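How to Sort a Pile of Loose Cables With Two Bins

131 shares 12 comments

Most people keep spare cables in one box. The box fills up, the cables knot together, and finding a charging cord means pulling out everything else first. Two bins and a clear table will fix it in an evening.

What you need

Two plastic bins in different colors, a table you can clear off, a handful of hook-and-loop straps, and a marker with some masking tape. Small bins work better than deep ones. Slots in the sides help too, as you can tell what is in there without digging.

Step 1. Clear the middle of the table

Set one bin at the left and the other at the right. Keep the space between them open. That is where you untangle and coil. I use yellow for short cords and the things I reach for every week, and orange for the long or thick ones. Pick whatever rule you like, but write it on tape and stick it to the bin before you start.

Step 2. Take out one cable at a time

Find a connector and follow it back through the pile. Don't pull on the middle of a knot. Lay the cable on the table and shake the loops apart with your fingers. If two cables are badly knotted, loosen the whole knot first and then work one end free.

Step 3. Coil and strap

Hold one end in your palm and make loops the size of a dinner plate, or smaller for thin cords. Let the cable roll a little between your fingers as you go so it doesn't twist. Wrap the strap once around the gathered loops and leave the connector sticking out.
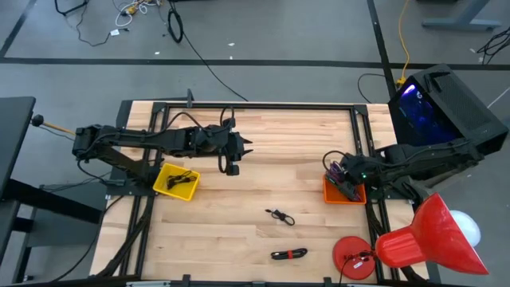 Prapai Duangkaew
I tried this with straps in two colors, red for power and black for data. It saves me reading labels. Only trouble is the Skurkex ones lose their grip after a year, so I went back to cutting my own from a roll.

Colored straps are a good addition if you have many cables that look alike. Cutting from a roll is cheaper as well. Make each strap a little longer than you think - you can always trim it.

Step 4. Deal with the thick ones last

Heavy cables don't like small loops. Coil them wide and use a wide strap, or two straps on opposite sides. If a coil springs open, it was wound against its natural curve. Undo it and start again the other way.

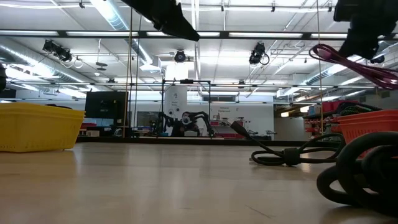 Put the thick coils at the bottom of their bin and the lighter ones on top. Stand thin coils on edge if there is room, connectors facing up. Anything with cracked insulation or a bent plug goes to electronics recycling, not back in the bin.

Step 5. Label what you can't identify

Wrap a piece of tape around the cord near the plug and write the device on it. For mystery cables, write the month instead. If it still says December when the next December comes, let it go.

476 views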